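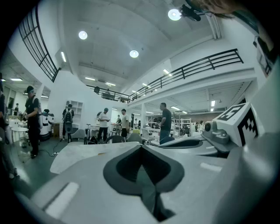
Rasha Kassab has called Ekamano the loudest class she ever signed up for, and the one she kept going back to after the grade was in. Ekamano is a student robotics course built on a simple and rather wonderful idea: people who want a robot to handle things should first do the job themselves, gripper in hand.

The course opened in February at the Dosteslow school of engineering. Students work in groups of 3 and spend the first five weeks using hand-held grippers – no code at all – to practice everyday chores such as stacking cups and folding towels. Each group then trains a small arm on its own recordings. A group needs some 300 good runs before it may move on, and the class record, held by a team called Shek, stands at 374.

Term ends with the Futberg, a lively open contest in which every arm gets the same table and the same surprise chore. The most recent one was held on Aug 31, 2023. Scoring is by finished chores, with a bonus for a clean recovery after a drop, and the recoveries draw the biggest cheers by far!

Former students often come back to coach. The course notes, including a much-loved chapter on towels, are passed down from class to class and grow a little longer every term.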